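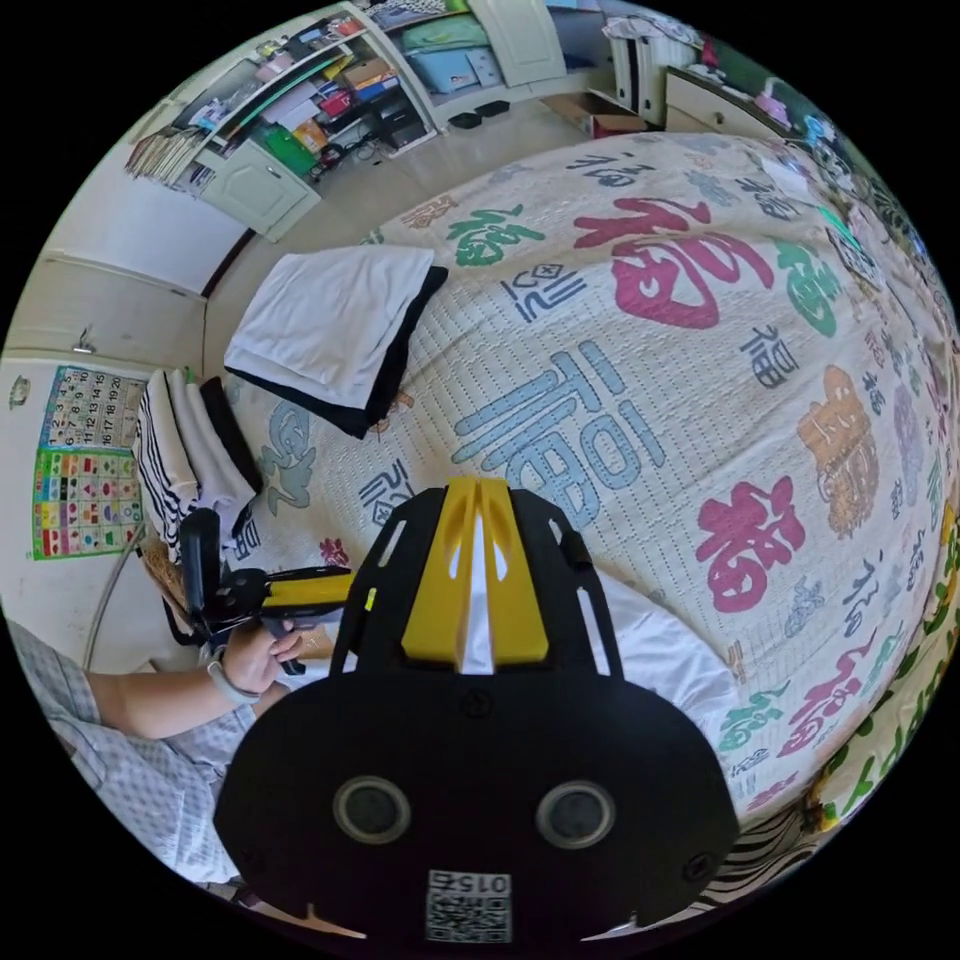
My robot can't fold laundry yet, so I'm teaching it by hand, one T-shirt at a time. The arms are still in pieces on a bench at Gungate, the shared workshop over in Raltville, and until they're wired up all the learning happens at home on a bed.

The trick is a pair of hand-held grippers with yellow fingers. You work them yourself, they record what your hands do, and later the arms get to copy it (that's the plan, anyway!). I named the whole project Gonudcombe, after a village I can't pronounce.

My first goal was 400 folds. I got through 20 before lunch and had to lie down. Try picking up a collar with two stiff fingers and you'll see why — the cloth bunches, slides, and flops over just when you think you've got it.

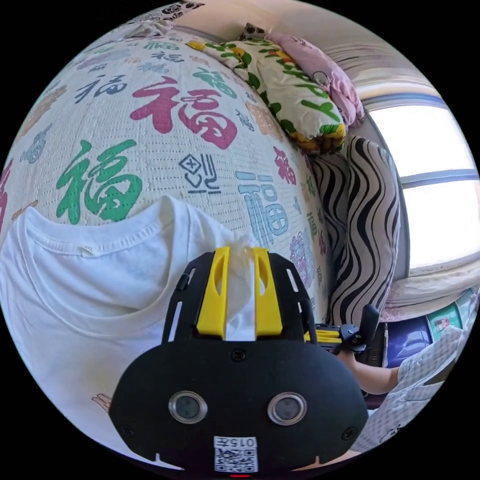
What cotton taught me

Slow down, mostly. My early recordings were rushed, and I threw out 8 of them in one evening. Now I pinch with one hand and let it settle before the other comes in.
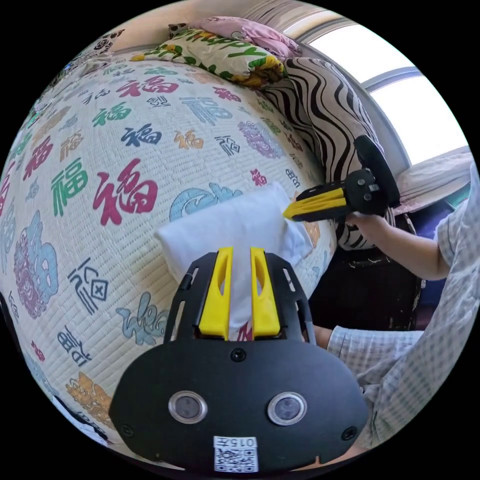
Small, soft things are the worst, and I still lose my grip on them all the time. Next up is the wrist joint, which has 6 screws and a bracket I've printed twice already. I'm hoping to have one arm moving by November.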